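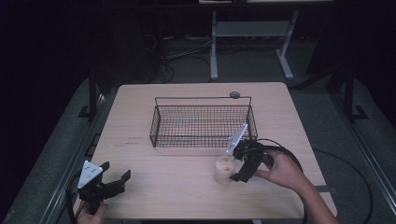
Wurkness Boards > Craft, Markets and Makers > Baskets and Weaving

Thread: "Wild-harvested" rush baskets from Lavoie, real or not?

splitash_dan
Has anybody bought from the Lavoie stall at the Stotley market? They sell rush shoppers and round lidded baskets, and the tag says "wild-harvested and woven in the valley by village families." Price is $175 for the medium shopper. I've walked that river most of my life and I have never seen rush cut there in any quantity. I asked the guy which stretch they cut from and he told me "upstream." Upstream of what?

marlow_k
I have one. It's a good basket. I use it every week and the handles haven't moved. Does it matter where the rush came from?

splitash_dan
It matters if I'm paying for the tag. I can get a decent imported one for a quarter of that.

Joelle Zoubi
I weave rush and willow and I teach a bit at the Flostley hall, so take this as coming from someone who competes with them, sort of. Rush is cut in early summer and dried slowly out of the sun. Home-dried stuff is uneven. You get green, tan, a bit of brown, and the thickness changes along the stem so the weaver has to keep adding in. The Lavoie shoppers I handled were one color all over and very regular. I don't say that proves anything. Graded rush can look like that too, and you can buy graded rush by the bolt from a dealer. But then it isn't wild-harvested in the valley, is it.

pennyfarthing61
Or they're good at sorting. My grandmother sorted hers by thickness on the kitchen floor and you couldn't tell one stem from the next. I think people here decide a thing is fake because it's neat.

Joelle Zoubi
Fair point on sorting. I'd still like to see the drying shed.

marlow_k
They have a leaflet, I kept mine. It says "948 baskets made by hand last year by our four weaving families." So there's your number.

splitash_dan
That number makes it worse for me. Joelle, how long does a medium shopper take you?

Joelle Zoubi
A day and a half with the handles, if the rush is already damped and I don't get phone calls. The round lidded ones are longer because of the lid. Four families could do 948 if they all weave and do little else. The cutting is what I can't picture. That's a lot of wet stems to haul out of a small river.

pennyfarthing61
"Families" could be six people each. You're doing arithmetic on a leaflet.

gorse_and_twine
The old web page said 1,514 baskets for the same year. I noticed because I was going to order for my sister in December and then didn't. It may be that one figure includes the coasters. I emailed to ask and got a discount code back.

splitash_dan
A discount code!

marlow_k
Well, did you use it?

gorse_and_twine
No. It was for orders over $100 and I only wanted the small one.

reedbed_tom
Posted 27/09/2023
Asked the woman on the stall this morning. She was nice about it. She said the weaving is done here and "most" of the rush is bought in, and the tags were printed before she started. I said they should change the tags then. She said she'd pass it on.

pennyfarthing61
So the weaving is local. I'd call that good enough.

splitash_dan
I wouldn't, not while the tag says wild-harvested. I'll look again when the new tags are up - if they ever are.

Joelle Zoubi
Did she say bought in from where?

reedbed_tom
Didn't ask. There was a line behind me.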